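Hand-held gripper: jaws close unevenly and the fold of cloth slips out
Posted in Workshop Builds > Grippers and end effectors
7 March 2024

flamness_bench

I am building a hand-held parallel linkage gripper in a shared workshop. It has four printed arms in black PETG, bronze bushings at the pivots, and a pair of spacers on a cross axle to set the jaw position. The trigger pulls a cord and a torsion spring opens the jaws again.

On rigid objects it behaves. On fabric it does not. The left pad touches first, the right pad follows late, and a single layer of cotton gets dragged sideways before it is pinched. Once pinched it holds for a few seconds, then creeps out from the bottom of the pads. I measured 13 N at the pad tips with a luggage scale, which I thought would be plenty.

The bushings were pressed in with a vice. Two of them went in slightly crooked and I left them. Is that the cause, or should I be looking at the pads? I would prefer not to reprint the arms as each set takes 7 hours.

Tirach_Tools

Crooked bushings, yes. Reprint.

Also PETG is too soft for this, use nylon.

old_lathe_402

I would not reprint yet. PETG is adequate for a hand tool at that force, and you have at least three separate faults that look like one.

Do the bushings first. Take the axle out and push a length of ground rod through each pair. If it will not pass under its own weight, the bores are out of line. You can often save a crooked bushing by warming the rod, sliding it through both arms and letting the plastic relax around it. Clamp the arms flat while they cool. If one of them turns in its hole afterwards, that arm is scrap.

Then the end play. With all the screws done up, there should be just enough clearance for the arms to swing freely. Mine had a visible gap on one side and that side always closed late. A thin washer between spacer and jaw cured it. Do not take up the gap by tightening the axle screw, as it will bind.

Last, the pads. 13 N measured at the tips tells you little about the pressure lower down. If the pads meet tip first they will let go exactly as you describe. Close them on a strip of carbon paper and look at the mark. It should be even from top to bottom.

flamness_bench

The rod stuck in one pair, the inner left. I used a heat gun on low and it now passes. Carbon paper shows a wedge, heavy at the top and nothing over the lower third. I will pack the pads and report back. Which pad material are you using?

Lapointe Rd Makers

Ours is a similar layout (we call it the Notance, mark two). Several notes from that build.

Pads: 3 mm neoprene, shore 40, glued with contact adhesive. We tried silicone and it peeled. Whatever you use, pick up a fold and not a flat edge. Push the open jaws down into the cloth so it rises between them, then close.

Cable: if you add a sensor later, tie the lead to an arm with some slack at the pivot. We lost one in July when it was pulled tight at full opening.

Test cloth matters more than we expected. Thin cotton flatters a bad gripper and heavy twill shows it up. We do 18 lifts per cloth and write down every drop. The black one with the Kelme patch is the piece I would judge by: there is a seam just above the jaws, and what the pads are pinching is a narrow folded strip, already wrinkled where it is squeezed. The cyan parts on either side are the anodised spacers - worth buying as a matched pair, for the end play reasons given earlier.

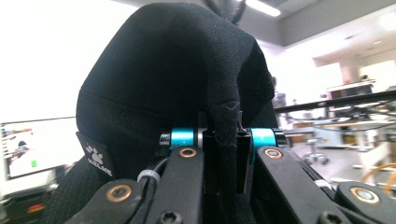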